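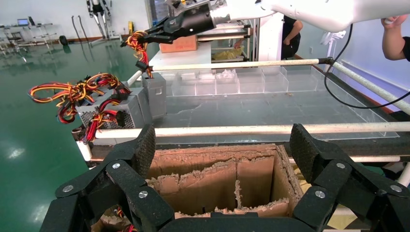
Pollanow has a new rulebook for robots that handle scrap electronics, and it runs to 154 pages, four of which concern the cardboard box. The rules, drawn up by the trade body Skukamel and published on January 3, 2021, cover any bench where a robot arm sorts used parts within reach of a human one. Computer power supplies get a chapter to themselves, mostly on account of the wiring. A gripper holding a bundle of red, yellow and black wires over the units they might snag on is, in the language of the text, "a carried flexible load," and must now move at no more than 40 percent of its normal speed. A bare arm reaching in nearby drops that to zero.

The box clause is the one people are reading aloud to each other. Containers with torn rims count as "irregular receptacles" and have to be replaced before a shift begins, dividers included. Brornus, which makes sorting cells, sent in 194 comments on the draft, a good share of them in defense of old boxes. Most were turned down.

Seidel, a smaller recycler across town, says it welcomes the clarity and has ordered new boxes - they will arrive, naturally, in boxes. The firm was less cheerful about the rule on loose ends, which says every cable leaving a power supply must be gathered before pickup. The draft doesn't say who does the gathering, the person or the robot. Skukamel says an annex on that point will follow in May.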